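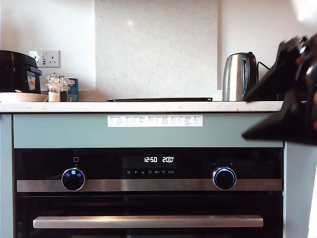
200°C로 맞춰진 오븐과 그리퍼. 주방 작업 중.

회사 소개

안녕하세요, Tranum입니다! 저희는 로봇 팔이 집 안에서 제대로 움직이게 해 주는 소프트웨어를 만드는 작은 회사예요. 로봇 본체는 안 만듭니다. 나사도 안 깎고 모터도 안 감아요. 대신 로봇이 뭘 보고 있는지 알아내고, 손을 어디로 뻗을지 정하고, 뻗다가 뭔가 이상하면 멈추게 하는 코드를 하루 종일 씁니다. (하루 종일이라고 했지만 절반은 로그를 읽어요. 이 바닥이 다 그렇죠 뭐.)

이 소개 글은 창업 때부터 있던 제가 혼자 쓰고 있는데요, 원래 있던 글이 너무 딱딱하다고 다들 한마디씩 해서 2019년 1월 6일에 처음부터 다시 썼습니다. 말투가 좀 수다스러워도 이해해 주세요.

왜 하필 주방이냐면

처음에는 물류 쪽 일을 했어요. 상자를 집어서 옮기는 일이요. 재미있었는데, 상자는 네모나고 조명은 일정하고 바닥은 평평하잖아요. 그러다가 아는 업체 부탁으로 가정용 주방에서 물체 인식 모델을 한번 돌려 봤는데 결과가 정말 처참했습니다. 유리병은 뒤에 있는 물건이랑 합쳐져서 보이고, 스테인리스는 방 전체를 비추고, 까만 유리문은 깊이 값이 통째로 비어 있고요. 그날 저녁에 다 같이 밥 먹으면서 이걸 하자고 했어요. 지금 생각하면 겁이 없었죠!

오븐이 특히 그래요. 저희끼리는 오븐을 종합 시험지라고 부릅니다. 시계랑 온도가 나란히 뜨는 표시창, 그 밑에 줄지어 있는 작은 회색 터치 아이콘, 양쪽에 하나씩 달린 파랗게 빛나는 둥근 손잡이, 그리고 아래쪽에 길게 가로지르는 문손잡이까지. 사람은 힐끗 보고 끝내는데 로봇한테는 전부 다른 문제거든요. 숫자는 읽어야 하고, 손잡이는 돌려야 하고, 아이콘은 뜻을 알아야 하고, 문은 호를 그리면서 당겨야 해요. 손에 주는 힘도 다 다르고요.

저희가 만드는 것들

제일 오래된 건 Pumov예요. 인식 쪽을 맡은 라이브러리인데, 카메라 영상과 깊이 정보를 받아서 "여기 손잡이가 있고, 이 방향으로 잡을 수 있을 것 같고, 확신은 이 정도"라고 알려 줍니다. 저는 마지막 부분이 제일 마음에 들어요. 확신이 낮으면 낮다고 말하거든요. 예전 버전은 뭐든지 자신만만하게 대답해서 저희를 많이 울렸습니다. 반사 때문에 깊이가 빈 곳도 대충 메우지 않고 모르는 영역으로 남겨 두고, 계획 쪽에서 알아서 피해 가거나 각도를 바꿔 다시 보게 해요. 지금까지 라벨을 붙인 주방 기기 조작부가 405종이고, 표시창 글자체만 따로 모아 둔 폴더도 있습니다. 7세그먼트 숫자도 제조사마다 기울기가 달라요. 저도 이 일 하기 전엔 몰랐어요.

Thái는 동작 계획과 제어를 담당합니다. Pumov가 후보를 주면 그중에서 팔이 무리 없이 갈 수 있는 길을 고르고, 가는 동안 계속 다시 계산해요. 계획 한 번에 쓸 수 있는 시간을 120밀리초로 정해 놨고, 그 안에 답이 안 나오면 직전의 안전한 자세를 유지합니다. 조리대 모서리 근처가 늘 골칫거리예요. 그리퍼가 상판 바로 위를 지나가야 하는데 전기 주전자며 전선이며 작은 유리병이며, 주방 상판에는 건드리면 안 되는 게 꼭 있잖아요. 그래서 물체마다 "스치면 안 되는 정도"를 따로 줄 수 있게 해 뒀습니다. 전선은 얇고 휘어져 있어서 아직도 가끔 놓쳐요. 이건 열심히 고치는 중입니다.

Pledby는 사실 팔려고 만든 게 아니었어요. 저희가 답답해서 만든 도구인데 고객사에서 보고는 이것부터 달라고 하더라고요. 로봇이 움직인 기록을 시간 순서로 되돌려 보면서, 그 순간 무엇을 봤고 어떤 후보를 버렸고 관절마다 힘이 얼마나 걸렸는지를 한 화면에서 볼 수 있습니다. 기록 두 개를 나란히 놓고 어디서부터 달라졌는지 찾아 주는 기능도 있고요. 저는 아침에 커피 들고 앉아서 밤새 돌린 시뮬레이션 기록부터 Pledby로 훑어봅니다. 드라마 몰아 보는 기분이에요, 결말이 대체로 충돌이라서 그렇지.

일하는 방식

사무실 한쪽에 회의실이 하나 있고, 나머지 시간은 책상 아니면 로봇 옆입니다. 저희는 시뮬레이션을 많이 쓰지만 시뮬레이션만 믿지는 않아요. 새 코드는 회귀 시험 133개를 통과해야 하고, 그다음에 실제 팔에서 느린 속도로 돌려 보고, 거기서도 괜찮으면 그때 합칩니다. 시험 목록은 거의 다 예전에 저희가 사고 친 것들이에요. 이름도 그때 붙인 걸 그대로 써서 "소금통 사건" 같은 게 있습니다. 새로 오신 분들은 첫 주에 이 목록을 읽으면서 저희 회사 역사를 다 배우세요.

실제 팔을 돌릴 때는 무조건 2명이 붙습니다. 한 명은 화면, 한 명은 비상 정지 버튼이요. 바쁜 날에도 이건 안 바꿉니다. 그리고 열이 나는 기기를 다룰 때는 로봇 쪽 속도 제한을 따로 걸어요. 예외 신청 양식 같은 것도 없어요.

코드 리뷰는 길게 쓰는 편입니다. 제어 쪽 사람이 인식 쪽 코드에 질문을 달고, 그 반대도 하고요. 처음엔 "이것도 몰라요?" 소리 들을까 봐 다들 조심스러워했는데, 지금은 질문이 없으면 오히려 섭섭해합니다. 단위를 헷갈려서 팔이 엉뚱한 데로 간 걸 한번 겪고 나면 질문에 관대해지더라고요.

같이 일하고 싶으시다면

2월에 도구 개발 쪽으로 새 자리를 엽니다. Pledby를 맡아 주실 분이에요. C++과 파이썬을 편하게 쓰시고, 그래프 그리는 걸 귀찮아하지 않으시면 좋겠어요. 로봇 경험은 없어도 됩니다. 저도 원래는 게임 엔진 만지던 사람이에요! 이력서 형식은 자유고, 직접 만든 것 중에 마음에 드는 걸 하나 골라서 어디가 제일 힘들었는지 적어 주시면 저희가 정말 꼼꼼히 읽습니다.

가전이나 로봇을 만드시는 회사라면 문의하기 페이지에서 기기 종류와 쓰고 계신 로봇 팔을 알려 주세요. 조작부 사진도 몇 장 같이 보내 주시면 첫 회의가 훨씬 빨라집니다. 비스듬히 찍은 것, 불 켜고 찍은 것, 불 끄고 찍은 것 다 환영이에요. 답장은 보통 제가 합니다.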